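# Chapter 7: Simulating the Gripper Before You Build It 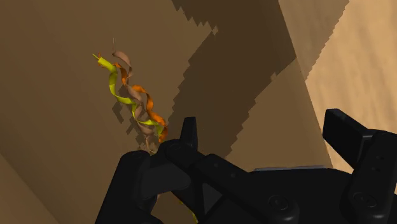
**Figure 7.1** Simulated gripper with a three-strand ribbon model. Note the stair-stepped edges of the shadow on the wall.

By the end of Chapter 6 you had a gripper drawing, a parts list, and an arm bolted to the bench. This chapter moves the gripper into simulation. The work takes an evening or two on an ordinary desktop computer and uses no shop time. If you share a workshop, as the Hanrahan build in this book does, run the exercises at home and keep your bench hours for cutting and fitting.

The simulator used throughout is Etia. Any package that handles rigid bodies, joints, and contact will do, but menu names and file layouts will differ. The arm model is the Brullberg kit from Chapter 4, with the link lengths you measured, not the ones printed on the drawing.

## 7.1 Two Meshes for Every Part

Each part in the simulation carries two shapes. The *visual mesh* is what the renderer draws. The *collision mesh* is what the physics engine uses to compute contact. They do not have to match, and for a complicated object they should not.

A ribbon model shows why. Strands that wind around one another have thin walls, narrow gaps, and a great many small faces. Our visual mesh has almost 700 faces per strand. Used directly for contact, it slows each step and makes the fingers jitter. The collision mesh replaces it with 99 convex pieces for the whole object. The gaps between the coils are partly filled, so a fingertip cannot enter them. For a grasp that closes on the outside of the object, this loss is acceptable.

## 7.2 Shadows and Contact

Shadows are drawn by the renderer and have no effect on the physics. A jagged shadow edge, as in Figure 7.1, usually means that the shadow map resolution is too low for the area it covers. Raise it if you plan to judge clearances by eye — otherwise leave it alone. Distances should be read from the contact log.

## 7.3 What You Will Need

- The gripper files from Chapter 6, exported in meters
- The Flunell joint table, with travel limits filled in
- 386 MB of free disk space for the sample scenes
- A notebook for recording friction values

Section 7.4 loads the gripper without an object and checks that both fingers reach their limits. Do not skip it. A scale error of 1,000, caused by exporting in millimeters, is easy to find in an empty gripper and hard to find once contact forces are involved. Section 7.5 adds the object, and Section 7.6 covers the 3 settings that control slip.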